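Listas > intendencia-locales > Archivo > Hilo: Papeleras de cabina y sala de espera

De: Valquíria Lacerda
Para: lista intendencia-locales
Fecha: 26 de julio de 2018
Asunto: Re: Papeleras de cabina y sala de espera

Ilse Schwerdtfeger escribió:

> Estamos revisando los residuos de los locales de Casby y me falta el dato
> de los salones de belleza. Tres cosas:
>
> a) ¿Papelera con tapa o abierta en la zona de clientes?
> b) ¿Con bolsa interior o sin ella?
> c) ¿Se separa el envase en sala o se hace después, en el cuarto de limpieza?
>
> En la peluquería de Edemach tienen la Drindum de pedal y se quejan de que
> el mecanismo coge pelo y deja de cerrar. No quiero repetir el pedido sin
> preguntar antes.
>
> Ilse

Ilse:

Contesto por orden, con lo que aplicamos en el salón de Barbosa.

a) Abierta. Las de pedal las retiramos en enero. El pelo y los restos de cera se acumulan en la bisagra y limpiarla lleva más tiempo que vaciar el cubo. En cabina sí mantenemos tapa, pero basculante y desmontable, por el algodón usado y los guantes.

b) En sala, sin bolsa. Son residuos secos casi siempre y el interior se repasa con un paño al cierre. En cabina, con bolsa y cambio tras cada servicio de depilación. La bolsa que usamos admite hasta 800 gramos sin ceder por la costura; con más peso, doble bolsa.

c) Después. Probamos a poner 2 cubos en la sala, uno para envases y otro para resto, y a final de mes el contenido era el mismo en ambos. La separación la hace ahora quien cierra, en el cuarto de limpieza, con guantes y sobre bandeja. El artículo figura como referencia 1871 en nuestra hoja de compras, por si quieres pedir las mismas bandejas.

En cuanto a la ubicación -- que no preguntas, pero condiciona lo demás --, la papelera abierta va cerca de los asientos. La gente espera, come algo y no se levanta a buscar dónde tirar el envoltorio.

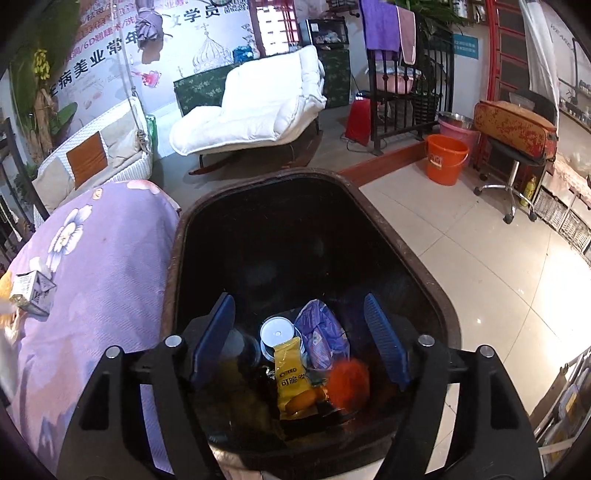

Lo que cae en sala es sobre todo de merienda: tapas de vaso, envoltorios de aperitivo, bolsas de plástico arrugadas. De producto cosmético, muy poco. Por eso no veo necesario un modelo específico de peluquería para esa zona y sí un cubo oscuro, de boca ancha, con el borde redondeado para poder pasar el paño sin esquinas.

Dos advertencias. Las fundas de tela y las mantas de los asientos no deben colgar sobre la boca del cubo; conviene dejar un palmo libre. Y los vasos con líquido se vacían antes en el lavabo. Sin bolsa interior, un resto de té se queda en el fondo hasta el cierre y mancha.

Frecuencia: 2 vaciados al día, a mediodía y al cerrar. Si el pedido de Casby incluye cabinas, pásame las medidas del hueco bajo la camilla y te digo qué basculante entra.

Valquíria Lacerda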